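Groundwater notes from the Kiltadville bore meeting

November 12, 2020

I went to the Kiltadville session on bore licensing last night and took notes, mostly on metering. The proposal covers stock and domestic bores within the Raltholm aquifer boundary. Under the draft, any bore with a casing wider than the standard domestic size gets a mechanical meter, read twice a year and logged against a nominal allocation.
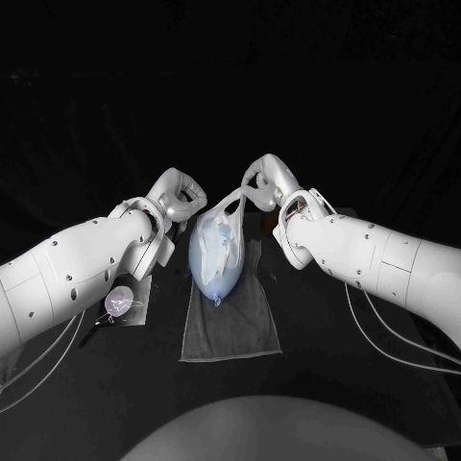 One irrigator asked why a meter was needed on a bore that runs only in a dry August. The reply was that the aquifer model currently treats every unmetered bore as drawing its full entitlement, which overstates use in wet years and hides it in dry ones.

The monitoring network is thin. There are 11 observation bores, and two of them sit inside the drawdown cone of the Tovbridge town supply. Their levels track the pump schedule, so they say little about regional recharge. I would drop both from the trend analysis and keep them for local interference only.
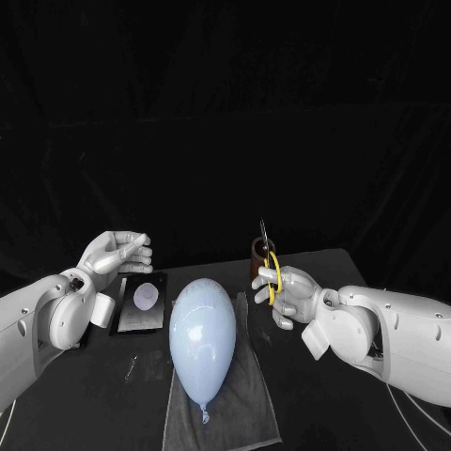 Meter placement

The draft asks for a straight run of pipe upstream of the meter, measured in pipe diameters. Most headworks on the Pickering side were built with an elbow directly off the bore cap. Refitting them means moving the pressure tank or cutting the slab. My own line would need 600 mm of new poly and a second isolation valve.

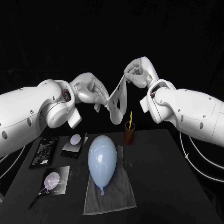
A reader emailed after my last post to say that a clamp-on ultrasonic meter would avoid the pipework altogether. It would, but the draft accepts only in-line units, and scale on old galvanised pipe upsets a clamp-on reading in any case.

Salinity got five minutes at the end. Conductivity is to be sampled once a year at the headworks, after purging. 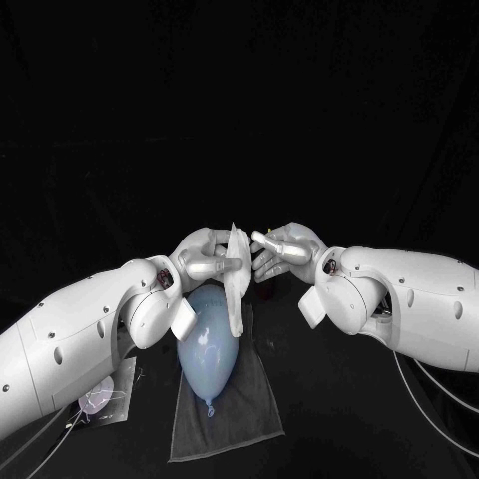

Purge volume is left undefined, and it should be stated in casing volumes so that results from deep and shallow bores can be compared. I have put that in my submission, along with a request for the raw level data as a plain text file.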